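Gelgate 447 Door Seal and Threshold Kit
Manufacturer: Grillon
Supplied by Holtden Hardware, Canada

The Gelgate 447 is a compression seal kit for interior doors where sound, draught or odour transfer between rooms must be reduced. It suits hinged doors only.

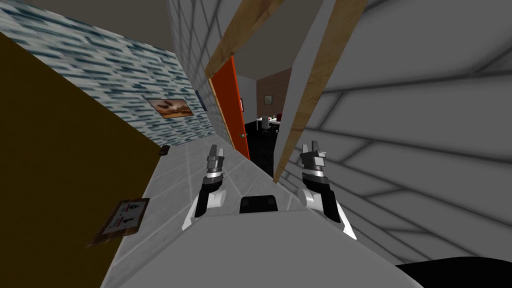

Reading time: 2 min

Each kit contains head and jamb seals, an automatic drop seal and a low-profile aluminum threshold. The seal bulb is grey silicone on a rigid carrier. Carriers may be cut on site with a fine-tooth hacksaw. Maximum leaf width is 91 cm; wider leaves require the extended drop seal, ordered separately.

Operating gap at the jamb is 3 mm, with a tolerance of 2 mm either way. Check the leaf for twist before fitting.

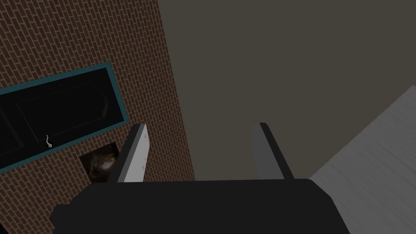 Jamb carriers are fixed in pairs and must be parallel over their full height. Measure between them at the head, at mid-height and at the sill. Two uprights that lean apart, as the fingers do here, one to the left and the other to the right, will leave the bulb uncompressed at the top. Pack behind the carrier until the readings agree.

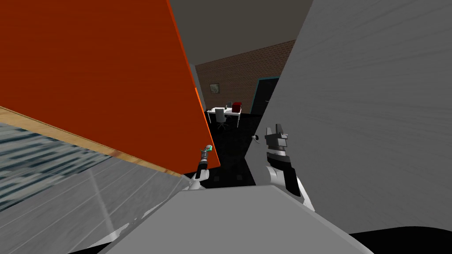
Cut edges on painted leaves need sealing before the drop seal is recessed. Use a clear or colour-matched lacquer and allow full cure. On a leaf finished like the orange-red panel, with a thin strip of light wood left showing along the lower edge, coat the strip as well as the recess.

Finishes: mill, clear anodized, black.
Technical contact: Sang-wook Kang
Data sheet revised 7 July 2026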